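Student Project Report
Module: Housing and the Home Environment
Submitted by: Fouzia Durrani and Anum Shaikh
Supervising department: Built Environment, Pender College
Submitted: 15th February

Storage and reach in rented kitchens: a survey of tenants on the Trolau estate

1. Background

The Trolau estate was completed in two phases and is let by the Jesik Housing Trust. Kitchens in the first phase were fitted with open shelving along one wall. Those in the second phase have closed wall cupboards on both sides of the cooker. The present project was undertaken to establish whether tenants in the two phases differ in how they use their storage, and whether either layout causes difficulty for older residents.

2. Method

A questionnaire was delivered to 257 households in July. Completed forms were received from 115 of these. The form asked where tenants kept dry food, pans, crockery and cleaning products, and which shelf or cupboard they used least. Tenants were also asked whether they stood on a chair or step to reach anything in the kitchen.

Follow-up visits were made to 3 households, with the agreement of the tenants. The heights of worktops and shelves were measured on each visit using a steel tape.

3. Findings

Tenants in both phases reported that the highest shelf was used mainly for things needed a few times a year, such as cake tins and large serving dishes. First-phase tenants complained more often of dust and grease on stored crockery. Second-phase tenants were more likely to say that they had forgotten what a cupboard contained.

In one second-phase kitchen the lowest shelf of the wall cupboard stood 800 mm above the worktop. The tenant kept a folding step beside the door and used it daily.

Several respondents wrote that they would prefer deep drawers below the worktop to any form of wall storage. This view was expressed in both phases.

4. Discussion

The space over the cooker received more comment than had been expected. Many tenants regarded it as wasted, while others were reluctant to keep food there on account of steam.
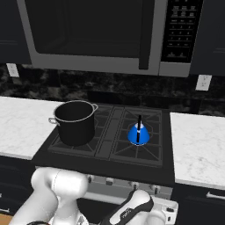

The Siddiqui guide to small kitchens, which was used as the main text for this project, advises that items in daily use should be kept between hip and shoulder height. Few of the layouts reported on the questionnaire met this advice in full. The number of visits was small, and the measurements should not be taken to apply to the whole estate.

5. Recommendations

It is recommended that the Trust offer one set of deep drawers when a kitchen is next refitted. Tenants should be asked about reach before any wall cupboard is fixed. A further survey covering the winter months would allow damp in corner cupboards to be examined, as this was raised by tenants but fell outside the scope of the present form.

A copy of the questionnaire is held by the department.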